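Interim Progress Report to the Prirnora Fund
Shared Practice for Two-Arm Tabletop Workcells
Submitted July 22, 2018
Prepared by Graciela Cabral, project lead, with contributions from Sebastián Palma and Svenja Aebischer

1. Purpose of this report

The Tarow laboratory received support from the Prirnora Fund to write, test and publish a working practice for small robot cells in which two arms handle everyday objects on a table while people work close by. This report covers the period since our March submission. It describes the state of the draft practice, the trial sessions held under it, the points on which we have changed our position, and the work that remains.

The practice is being tried on ordinary object-handling work, mainly the sorting and placing of art supplies.

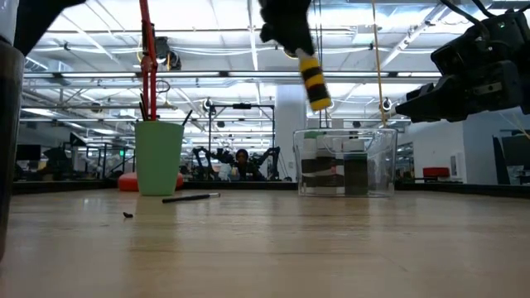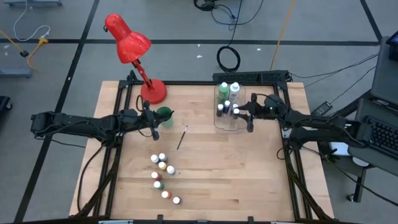
Object handling at the Tarow laboratory, with paint bottles and a clear plastic container on the table.

2. Status of the draft practice

The draft now stands at 63 clauses in 3 parts. Part A covers the workcell and its surroundings. Part B covers the conduct of a session, from power-up to shutdown. Part C covers records, including the naming of sessions, the reporting of stoppages and the retention of notes. Parts A and B have been through internal review and are in daily use. Part C is in use but is still being revised, for reasons given in section 5.

The March version was written as a single list, in the order in which the clauses had been proposed. Operators told us that they could not find what they needed during a session. Jessie Strachan reorganized the text so that each clause in Part B falls under the moment at which it applies. A one-page extract of Part B is now kept at each station, and the full document is consulted only for questions that the extract does not settle.

We have tried to keep the language plain. Every clause is written as an instruction to a named role: operator, second operator or station lead. Clauses that could not be assigned to a role were either rewritten or removed. This removed a good deal of text that had read well but had no one to carry it out.

3. Trial sessions

During the reporting period, 332 sessions were run under the draft practice. Each session was logged by the operator and checked by the station lead at the end of the working day. More than 2,000 log entries were made in total, counting start and end entries, stoppages, object resets and operator remarks.

Nélida Huenchumán read the full set of entries and sorted the stoppages by cause. The most common cause was an object that had moved out of the reach of both arms, usually a bottle or a pen that had rolled. The next most common was a cable that had shifted during arm movement and needed to be dressed again. Stoppages caused by a person stepping inside the marked floor boundary were few, and they were concentrated in the first weeks of the period, before the walkway rule described below was adopted.

No injury was reported. One gripper finger was replaced after contact with the rim of a container. The session was stopped by the operator, the entry was complete, and the part was changed before the station was released for use. We regard the handling of this event as correct under the draft, although the clause on releasing a station after a part change was found to be vague and has since been rewritten.

4. Changes made as a result of the trials

4.1 Walkways and floor marking. The March version required a floor boundary at every station but did not say who was permitted to cross it or when. Clause A-7 now states that the boundary may be crossed only when both arms are in the rest position and the operator has said so aloud. The second half of the clause was added at the request of the operators themselves. It has been accepted without difficulty.

4.2 Cables. The March version asked that cables be "kept tidy." This was not enforceable. The current text requires the station lead to move each arm through its full range at the start of the day and to confirm that no cable is pulled tight, pinched or drawn across the work surface. Cables on the floor are to be checked along their whole length at the same time. Loose coils are to be moved away from any route used on foot. Compliance on this point is uneven. Arm cables are checked reliably; floor cables are not, particularly where a temporary supply has been run to a station for a short job and then left in place. Ms. Strachan will carry out a separate review of floor cables at all stations before the next report.

4.3 Object sets. Each task now has a written object set, and the set is laid out before the arms are powered. Items that do not belong to the set are to be removed from the table. The first draft of this clause allowed no exceptions, and operators found it too strict for tasks in which clutter is part of the work. The present wording allows additional items if they are entered in the log at the start of the session.

4.4 Liquids. Closed bottles may be handled by the arms. Open containers of liquid may not be placed on a table with powered equipment unless the station lead has approved the session in writing. Caps are to be checked by hand when the set is laid out. We received two requests for a general exemption and declined both.

4.5 Stopping a session. Any person in the room may call a stop, whether or not they are assigned to the station. The operator stops both arms first and asks the reason afterward. Mr. Palma has included a practice stop in the induction for new staff, repeated until the response is prompt. Several experienced operators asked to take the same exercise, and it has been made available to them.

5. Difficulties

The main difficulty in this period has been the quality of the free-text remarks in the log. The structured fields are filled in consistently. The remarks vary from a full account to a single word, and stoppages of the same kind are described in so many ways that sorting them took Ms. Huenchumán considerably longer than planned. We had hoped to leave operators free to write as they wished. We now think that a short list of standard phrases, with space for further comment, is needed. A first list is in trial at two stations.

A second difficulty concerns the exchange of the draft with our partners. Verbeke agreed to run the practice on its own stations and to return comments on Part A. The comments arrived later than expected and addressed an earlier version of the text. They are useful all the same, in particular on table height and on the position of the operator's seat in relation to the stop button. Ms. Aebischer is matching them to the current clause numbers. In future, each copy sent outside the laboratory will carry a version mark on every page.

We must also report that the planned visit to Trullum did not take place. Trullum has moved its stations to another floor and asked for a delay. A new visit has been agreed in principle. The travel funds set aside for this purpose are unspent and remain in the project account.

6. Staffing and resources

There has been no change in the project team. Ms. Aebischer increased her share of time on the project to cover the partner comments, and Mr. Palma reduced his by the same amount once the induction material was complete. Spending is in line with the approved plan, apart from the travel item noted above. We request permission to move part of that item to printing and translation. Both partners have asked for the station extract in the languages used by their staff, and this was not foreseen in the original budget.

7. Work planned for the next period

Part C will be revised around the standard phrases and circulated to station leads. The floor cable review will be completed and its findings attached to the next report. The partner comments on Part A will be answered clause by clause, with a written reason wherever a comment is not adopted. The visit to Trullum will be made, and the operators there will be asked to run a full day under Part B with a member of our team observing.

We also intend to settle the treatment of sessions that are interrupted and resumed on another day. At present, some station leads close the log and open a new one, while others continue the first. Both methods can be defended, but the records cannot be compared until one is chosen. Ms. Cabral will issue a decision to station leads after hearing from the operators.

A complete copy of the current draft, with changes since March marked in the margin, is available to the Fund on request. Questions about the budget transfer in section 6 should be sent to Ms. Cabral -- an early reply on this item would allow the translated extracts to be ready before the Trullum visit.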